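Thursday, October 25, 2018
Posted by plulow_bench

Hand-held gripper demos vs. teleop, our numbers so far

OK so I finally have something worth posting. For anyone who missed the last thread, I've been collecting pick-and-place demos with a hand-held gripper with a camera on it (you just walk around and do the task yourself) and training a plain behavior cloning policy on them. No arm in the loop at all until test time.

187 demos, 17 different objects, 50 test rollouts on the real arm. With everything thrown in, the policy got 31 out of 50. Then I cut the last bit of every demo, everything after the fingers open for the release, and retrained. 38 out of 50! Same network, same seed, same everything. I was pretty giddy about it, I won't lie.

My theory is that my hand does all kinds of junk after I let go of the thing. I drift, I look at the next object, I scratch my nose. The policy was learning that.

grestora_tom wrote:
Cool, but 50 rollouts and one seed? 31 vs. 38 could easily be luck. Run it again before you go telling people to trim their data.

plulow_bench wrote:
Yeah, fair. Two more seeds are training now, and the arm is mine again in November. I'm not claiming it's settled, I just haven't seen anybody talk about the tail end of demos much.

lindden wrote:
We saw kind of the opposite. When we trimmed after release, our arm would drop the block and then just sit there with its fingers around it, or back out sideways and knock it over. You need some retreat in there or it doesn't know how to leave. How are you scoring, is it done when the object lands?

plulow_bench wrote:
Scored at landing, and then a scripted retreat straight up. So I guess I'm hiding exactly the problem you had. Hmm.

grestora_tom wrote:
Well that's a big asterisk! You took the hard part out of training AND out of the test.

lindden wrote:
I wouldn't go that far, Tom. Scripted retreat is a normal thing to do. It should go in the first post though.

Aleksi Mustonen wrote:
Have you looked at the gripper width signal by itself? On ours the opening gets noisy when nothing is being held, people fidget with the trigger without noticing. I did what Räsänen suggested in the old calibration thread and clamped width to fully open whenever there's no grasp. That got us most of what trimming did and we kept the retreat motion.

plulow_bench wrote:
Ooh, I have not tried that. My trigger is springy and I fidget constantly, so it might be the whole story. I can rerun it on the same 187 without collecting anything new, which makes me very happy (my wrist is done).

grestora_tom wrote:
Now that one I'd believe. Do trimmed, clamped, and both, with three seeds each, and drop the scripted retreat for at least one set.

plulow_bench wrote:
Deal. I'll also score the retreat separately so Lindden's sideways thing shows up if it's there. One more question for Aleksi, do you clamp during the approach too, or only after release? Mine starts every demo with the fingers apart over bare wood, and I could see the early part mattering just as much as the end.
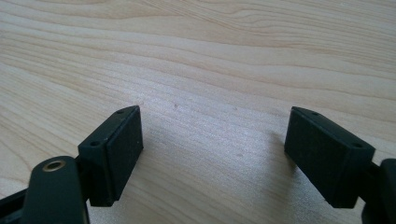 If it's both ends, I'll write the filter to run over the whole episode and post the script along with the new numbers.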